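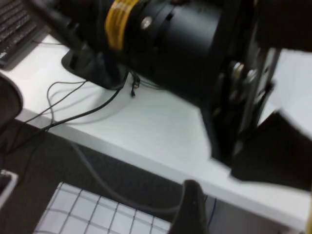 Frequently asked questions about my sourdough starter by mail

Hi, I'm Morven Lindsay, and I dry and mail out sourdough starter from my kitchen in Kevville. I get the same handful of emails every week, so I finally typed up the answers. If yours isn't covered, write to me!

What do I get in the envelope?

One packet of dried flakes (18 grams, which is plenty) and a card with feeding instructions. The card is in tiny print, sorry. I keep meaning to redo it.

How do I wake it up?

Crumble the flakes into a clean jar, stir in a few spoonfuls of lukewarm water and let them soften for 20 minutes or so. Then add the same amount of flour, stir again and put the lid on loosely. Feed it once a day after that. Most people see real bubbles by day four, but a chilly kitchen in February can easily double that.

It bubbled like crazy on day two and then went flat. Did I kill it?

Nope! I get this one more than any other. The early burst is usually other bacteria having a party, and the yeast takes over later. Keep feeding it.

What flour do you use?

Plain unbleached bread flour with a spoonful of rye when I have it. Whole wheat is fine too, it just drinks more water, so loosen it up a bit if it looks like putty.

There's gray liquid on top. Is that bad?

It's hungry. Pour the liquid off or stir it in (I stir it in, I like the tang) and feed it. Pink or orange streaks or fuzzy mold are another story — throw the whole thing out and write me for a new packet.

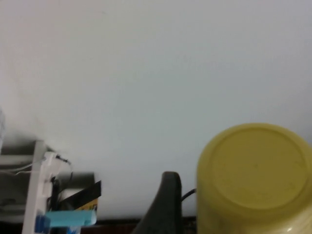 Can I keep it in the fridge?

Yes, and I do. Mine gets fed once a week in there, and I take it out the night before I bake.

How long do the dried flakes last?

A year in a dark cupboard, easily. My friend Ultan Gilmartin woke up a packet he'd lost in a drawer for longer than that and made pancakes with it.

How much is it, and where do you ship?

It's $10 with postage, anywhere in the US. I drop packets at the Doucette post office twice a week, before noon. Packet number 972 went out this morning, so I guess this is a real business now?

Can I share it with friends?

Please do. Spread some thinly on parchment, let it dry until it snaps, and hand it over.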